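# Recording tabletop examples with a chest camera

A good many people have written to ask how we collect the tidying examples at Ralden, mostly because they'd like to do something similar in a spare room and don't know where to begin. So I've written it all down in one place, the way I'd explain it if you came by and I put the kettle on first. It runs long in spots, and you're welcome to skip ahead!

What we're after is simple enough. A person wears a small camera on the chest, stands at a table, and puts away a handful of everyday things, and the learning system later studies those recordings to work out which movements go with which objects. Our first usable set came to 351 recordings, and the one we train on now has 700. You can learn plenty from fewer – our very first trial, which Kinga Csonka put together in April, had 109, and it already told us that our camera straps were too loose.

## What you'll need

- A table you can walk up to from the front, at a height where you don't have to stoop
- A plain cloth with no shine to it
- Something to close off the background, such as a folding screen or a curtain
- A chest camera and a strap that doesn't ride up when you reach
- A box of ordinary household and desk things
- A notebook, or a shared sheet if your handwriting is like mine

## Step 1: Dress the table

Spread the cloth so it hangs over the front edge a little, and smooth it with your palms. It doesn't have to be new. Old cloths with some fuzz and faded patches are fine by me, and I've come to prefer them a bit, as a real home is full of worn surfaces and the system may as well get used to them.

Then set up the screen behind the table, close enough that there isn't a gap for the rest of the room to peek through. If yours folds, open it until the middle panels face you squarely. We began with no screen at all, and Igor Mazurek spent a whole afternoon going through recordings in which people wandered past with their lunch. He was very patient about it.

## Step 2: Put on the camera

Fasten the strap over a shirt that fits snugly. Tip the camera down until the near edge of the cloth and the bottom of the screen both show, then stretch your arms out in front of you as if you were reaching for the farthest object. If your hands leave the view, move the camera up a finger's width and try again.

Please do this check every time you put the camera on, even if you only took it off for a sandwich. People stand differently after lunch, I'm quite sure of it.

## Step 3: Choose and scatter the objects

Here's where most of the care goes. You want things that call for different kinds of grasp, all on the table together: something boxy, something round that can roll, something small enough to need fingertips, something long, and at least one thing that bends. Cords are wonderful for this. They never lie the same way twice, and the end you need to pick up is often the hardest part to get hold of.

A layout I'm fond of has a Philips box at the back, a full-looking water bottle lying on its side, a binder clip, a loose black USB cable and a white power strip, with a correction tape dispenser and a little pencil sharpener nearest to you. The dispenser and sharpener lie so close that they overlap, and I'd encourage you to have one such pair in every layout. Leave some open cloth too, so there's somewhere to slide things.
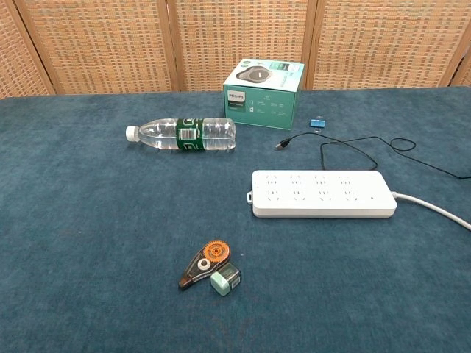
## Step 4: Record the empty-handed start

Begin each recording with your hands down at your sides and hold still for a slow count of 3. The system needs a clear look at the table before anyone touches it, and you'll be thankful later for an easy place to trim.

Say the task out loud before you move, in plain words: "Put the clip next to the box," or "Coil the cable and set it on the left." Helju Liepiņa, who labels most of our recordings, can match the spoken line to the written one in moments, and she gets a good laugh out of our accents as well.

## Step 5: Do the task at an ordinary pace

Move as you would at home. Beginners tend to go terribly slowly, with their fingers spread like a pianist's, and the recordings end up looking like nothing anybody does in a kitchen or an office. If you fumble something, carry on and pick it up again. A dropped clip that gets recovered is a perfectly good example, and we keep those under their own label.

When you've finished, bring your hands back to your sides and hold still once more before you stop the camera.

## Step 6: Change the layout

Turn the box, roll the bottle somewhere else, give the cable a gentle toss. Swap out two objects after every few recordings – any two will do. Mārtiņš Lukoševičius likes to close his eyes for this part, and his layouts really are the messiest we have.

## Step 7: Write it up the same day

Note who wore the camera, which objects were out, and anything odd about the light. Then copy the files over and watch the first and last recording all the way through before you put the strap away. If the camera slipped, you'll see it there, and you can redo the batch while the cloth is still on the table.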